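Galería: reacondicionamiento de estaciones de trabajo

Centro de Reutilización Informática Talero
Publicado el 19 de septiembre de 2020

El Centro de Reutilización Informática Talero presenta en esta página una muestra de los trabajos realizados en su taller de montaje. El programa tiene por objeto recuperar estaciones de trabajo retiradas de oficinas y gabinetes técnicos, revisar sus componentes y destinarlas a centros de enseñanza de la comarca. En la presente convocatoria se han recibido 80 equipos, de los cuales 43 han superado ya la revisión completa.

La coordinación técnica corresponde a Loretta Boateng, responsable del área de montaje. Las solicitudes se tramitan a través de la oficina Varivero, que asigna los equipos conforme a las necesidades declaradas por cada centro.

La revisión comienza con la apertura del chasis y la retirada de los módulos de memoria, que se comprueban por separado. A continuación se limpia el disipador, se elimina la pasta térmica antigua y se inspecciona el zócalo con lupa. Los equipos con contactos doblados en el zócalo se apartan y pasan a la mesa de reparación. En los demás casos se procede a la colocación del procesador. 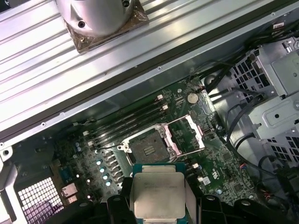

Procesador sobre el zócalo abierto de la placa base, con la placa de carga levantada y las ranuras de memoria sin módulos.

La colocación del procesador es una de las operaciones que exigen mayor cuidado. El componente debe descender en vertical, con las muescas alineadas con las guías del zócalo, y apoyarse por su propio peso. No se admite ejercer presión sobre la tapa metálica para corregir una mala posición: si el procesador no asienta, se retira y se comprueba de nuevo la orientación. Una vez asentado, se baja la placa de carga y se cierra la palanca de retención.

El chasis permanece abierto durante todo el montaje. Esta forma de trabajo permite conservar la placa base atornillada en su sitio y evita desconectar el cableado del panel frontal, que en los modelos más antiguos suele presentar conectores frágiles.

Concluida la instalación del procesador, se aplica pasta térmica nueva y se monta el disipador, apretando los tornillos en cruz. Los módulos de memoria se colocan después, según el orden de ranuras indicado en el manual de cada placa. Se comprueba asimismo la pila de botón que mantiene la hora y la configuración del equipo; cuando la tensión medida es insuficiente, se sustituye.

Cada estación se somete a una prueba de carga de 5 horas antes de recibir la etiqueta de salida. En la ficha correspondiente se anotan el modelo de la placa, el procesador instalado, la memoria total y las incidencias observadas. El archivo del centro reúne hasta la fecha 430 fichas, que pueden consultarse previa solicitud por escrito.

Los equipos que no superan la prueba se desmontan para el aprovechamiento de piezas. Los chasis, las fuentes de alimentación y los ventiladores en buen estado se almacenan en la nave de Zastusgate, clasificados por formato.

El plazo para la próxima convocatoria se abrirá en enero. Los centros interesados deberán indicar el número de puestos solicitados, el uso previsto y el nombre de la persona encargada de la recogida.

Textos: área de montaje. Se autoriza la reproducción con mención de la procedencia.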